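Rebelo Community Help > Hardware > Purchasing and Planning

Budget order for a two-arm dish handling cell: arms first, or workstation and grippers first?

asked 18 Mar 2023
tags: budgeting, two-arm, simulation, grippers, lead-time

sinkside_lab

I have to submit an equipment plan for a small project on dish handling at a kitchen sink. The work so far is entirely in simulation (Enard, running on a shared machine). The next step is real hardware, and I'm trying to get the purchase order right before I commit to anything I can't return.

The task: pick up a used plate, clear whatever is on it, and leave the plate in the sink. Two arms, each with a two-finger gripper. The counter model has an undermount-style basin, stone top, faucet on the right side. Food items are rigid bodies for now. That includes the vegetables and also the leafy scraps, which I know is wrong.

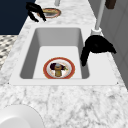

The constraint that drives everything is clearance. With a plate flat on the basin floor, a gripper has to get its fingers down to the rim without the housing hitting the lip of the sink. In Enard I can set the finger length to anything I like. The catalog fingers for the Venico gripper come in two lengths, short and long, and the long ones lower the rated grip force. I have not found a derating curve, only the two end values.

What I have approved in principle:

- two Flistex arms with controllers
- two Venico grippers, electric
- one workstation, so that I can stop using the shared machine
- $2,000 for "accessories," which at the moment has to cover mounts, cabling, spare fingers, the mock counter and the sink itself

The approval is in principle only. Our finance office releases the money in two parts. The first part has to be spent and received before the second one opens, and the second closes at the end of June. Flistex quoted me a lead time of 8 weeks on the arms. The grippers and the workstation are stock items.

The scenes I am testing against are not elaborate. A typical one has a plate in the basin with one large item and one small scrap on it, and a second plate waiting farther back on the counter. 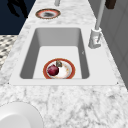
The large item is the easy one. The policy picks it reliably if the approach is vertical. The small scrap fails most of the time, and I can't tell whether that is a contact model problem, a finger geometry problem or a camera resolution problem. If it is finger geometry, I would like to know before I buy grippers. If it is the contact model, then the sim can't tell me and I need the real gripper to find out.

So, specifically:

Should the arms go in the first release because of the lead time, even though I would have nothing to mount on them for a while?

Is the accessories line realistic? I made the number up from a previous single-arm bench, which had no sink.

Is there an argument for buying one arm and one gripper first, and the second set after June?

I have the option of renting time on the shared machine for another few months, so the workstation is the most flexible item on the list. I do not have the option of moving money between lines once the plan is submitted.

3 answers, sorted by votes

coldplate

Order both arms in the first release. With a quoted 8 weeks and a June close, any other order puts your longest item against your hardest deadline, and a quoted lead time usually runs from receipt of a clean purchase order, not from the day you send it. Ask Flistex in writing which date they count from. Ask also whether partial shipment counts as a delivery, because if the controllers ship separately your finance office may refuse to mark the line as received.

There is a catch in what you wrote. If the first part has to be received before the second opens, then the arms hold up everything behind them. I would put the arms and ONE gripper in the first release, and the second gripper, spare fingers and workstation in the second. The single gripper will reach you long before the arms and can be used on a bench immediately. You need a 24 V supply, the vendor cable and a way to hold the gripper over a plate. A drill press stand works. You lower it by hand and close the fingers on whatever you are testing.

That setup will answer most of your scrap question. Take a plate, put wet lettuce on it, bring the fingers down and see whether they pinch it or skate over it. My expectation is that flat parallel fingers will skate. A thin leaf on a glazed surface gives the fingertip nothing to get under, and you end up pressing both pads into the plate. A scraper edge on one finger is a better tool. Venico sells blank fingers for machining. Buy two pairs of blanks, since the first pair will be cut wrong.

On clearance, measure the following before ordering the long fingers:

- basin depth from the top of the lip to the floor
- height of the plate rim when the plate is sitting on the floor of the basin
- width of the gripper housing at its widest point, with fingers fully open
- distance from the plate rim to the nearest basin wall

The last one is the dimension people leave out. If the plate is close to the near wall, a vertical approach puts one finger between the plate and the wall, and the open width decides whether it fits. Your depth margin can be generous and you will still collide there. In the sim, push the plate against each wall in turn and record which grasps survive. It costs you an afternoon on the shared machine and no hardware money.

The accessories line is too low. Mounts for two arms will take a large share of it if they are machined and not welded from stock. My suggestion is to remove the mock counter from accessories and list it as its own line called "test fixture." Offices tend to approve a named fixture more easily than a large miscellaneous number.

Comments

sinkside_lab: Thanks. The split with one gripper in the first release had not occurred to me and it fits the rules as written. I will ask about the controller shipment. For the near-wall test, I ran a quick version with the short finger model. The front wall is bad, the left wall is acceptable, and on the right the arm has to work around the faucet, so I need to run that one again with the lever included in the collision set.

coldplate: Include the lever. Also include the neck over its full height. If the neck is only a visual mesh, your planner will drive the forearm through it and report success.

sinkside_lab: It was only a visual mesh.

torquewrench_b

Just buy one arm. We run a single arm at a utility sink and it does plates fine. Two arms doubles your cost and your calibration, and most of the time one of them is parked.

Comments

sinkside_lab: Do you clear food off the plates with it, or only move them?

torquewrench_b: Only move them. They're scraped before they get to us.

coldplate: That's a different task. Holding the plate still while the other gripper clears it is most of the case for a second arm. A fixture in the basin could do the holding, but then it's in the way when you want to put the plate down.

line_item_40

I approve plans like this one (different institution, similar two-part release), so I'll stay on the money side.

Do not buy one set now and one set after June unless the second set is already in an approved plan for the next period. An unspent second release is read as an overestimate, and it is used as the basis for next year's figure. If you are certain you need two arms, buy two arms on one quotation. You also get the same controller revision on both. I have seen a pair bought months apart where the second unit needed a different firmware branch and a paid upgrade on the first to match.

Items missing from your list that I would send back for:

Freight and insurance. Arms are heavy, and crated freight is normally quoted separately. Check whether the Flistex quotation is ex works.

Emergency stop and guarding. Two arms sharing a workspace will be treated as one cell by most safety offices. They will want a single stop circuit that takes out both. If the controllers don't support that directly you need a safety relay and somebody qualified to wire it.

Water. You have a sink and a faucet in the model. If the real one will be plumbed, look up the ingress rating of the gripper and of the wrist before anything else. Electric grippers are often rated well below the arm they are mounted on. If it will stay dry, write "dry fixture, not plumbed" in the plan in those words, and the facilities review gets much shorter.

Cameras. You mention camera resolution as a possible cause of the scrap failures, and there is no camera anywhere in the budget. I assume this is an oversight.

Software. If Enard is licensed per machine, the new workstation needs its own seat. The shared machine's license probably does not move with you.

Stone. Don't buy a real stone counter. Laminate offcut on a steel frame, with a cheap drop-in basin set to the same depth. If surface appearance matters to your vision model, print the veining on adhesive film. The cost difference goes into mounts.

As for the $2,000, it can be made to work for mounts, cables and spare fingers if the fixture, the safety hardware and the cameras are all on their own lines. It can't carry all of that. Since you cannot move money between lines after submission, I would also ask whether a contingency line is permitted. Some offices allow one if it is stated as a percentage and tied to a named risk, such as a freight price change.

On the workstation: put it last in the second release. It is a stock item, it can be received within days, and it is the one purchase you can shrink if the others come in high.

Comments

sinkside_lab: The missing cameras are an oversight. I had them in a spreadsheet column that was hidden when I exported the plan. The fixture will be dry for the first year and I've added your wording.

sinkside_lab: Update on the quotation: it is ex works, and the controllers ship in the same crate as the arms. Flistex counts the lead time from order acknowledgment. I'm submitting with both arms and one gripper in the first release, and cameras, second gripper, blanks, safety relay and workstation in the second. Fixture on its own line.

coldplate: Get the acknowledgment date by email and attach it to the plan.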